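Portable Lighting and Power | Chapter 12

Chapter 12: Choosing a Headlamp Battery

A headlamp is only as useful as the cell behind it. This chapter compares built-in packs with removable cells, using two lamps, the Pindus and the Stamport, as working cases. Charging is covered first, then run time, then cold weather.

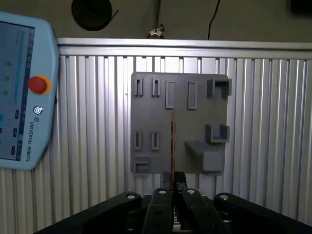
Capacity is printed on the cell in milliamp hours. A 2000 mAh cell feeding a steady 303 mA load should last a little over six and a half hours on paper. Real lamps fall short of that – the driver circuit wastes some power, and most dim as the voltage drops.

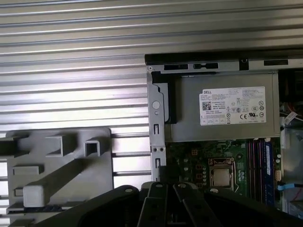
Figure 12.1 Open desktop computer chassis, with ribbed metal panelling behind.

Before reading on, find the capacity of a cell you own and work out its run time at 33 mA. Keep the answer, as you will need it in the section on low modes.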